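Teaching Two Arms to Share a Pegboard
Project report, spring term
Roksolana Marchuk

Where the idea came from

When I started I wanted to write a clever planner that could tidy a whole workshop, and my supervisor very kindly let me talk about it for most of an hour before asking which drawer I'd like to begin with. So the project shrank, and I'm glad it did! What I ended up building is a small piece of software called Lostard, which decides which of two arms should fetch a tool, and in what order, without the pair of them getting tangled up on the way.

How Lostard is put together

There are 3 parts, and they talk to each other through plain messages (I kept the messages readable on purpose, as I spend a lot of my life staring at logs). The first part finds the tools in the head camera view and gives each one a name and a position. The second, which I called Sobczak after the street I live on, works out a path for each arm. The third is a referee. It holds a rough box of space around every planned movement and, if two boxes overlap, makes one arm wait.

The referee checks for overlaps every 400 milliseconds. I did try checking more often, but the planner was still busy with the last request and the queue grew and grew until everything felt sluggish, like talking to someone on a bad phone line.

What made perception hard

I had expected the shiny blades to be the trouble, and they were a bit. The worse problem was tools that hang one behind another. My detector was happy to merge two pairs of scissors into a single strange object with too many handles, and then the grasp point landed somewhere in the middle of nothing. In the end I split the outlines by handle colour first and only afterwards looked at shape. It's not elegant, and it would fall over if both handles were red, but it got me through March.

Holes in the board caused some bother too, as the depth readings flicker around them. I now average over a small patch and throw away anything that jumps.

The test set-up

All the trials used the same pegboard and table, with the scissors on the left, the tape rolls on the right and a single pair of pliers near the middle, where either arm might fairly claim them. That middle area is where the referee earns its keep.
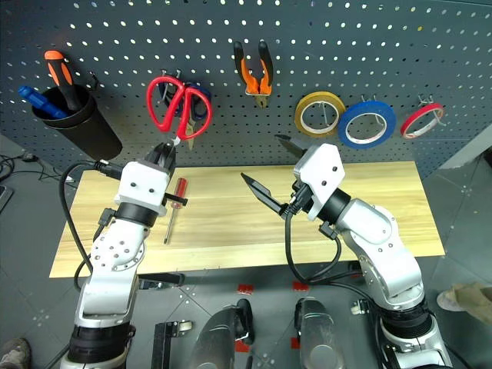 Trials and results

I ran 500 planning requests in simulation before letting the real arms have a go, and 21 of them ended with both arms waiting politely for each other for ever. The cure was a simple priority rule: whichever arm asked first goes first, and the other one backs off to its rest pose. After that the simulated deadlocks stopped. On the real arms I only checked reaching and stopping, so please don't read this as a claim about grasping.

What I would do next

I'd like the referee to look at the cables as well as the links, as at present it has no idea they exist. I'd also like to store the tool positions between runs, so that Lostard doesn't start every morning by learning the board from scratch. The code and my (very long) notes are in the shared project folder, under "referee".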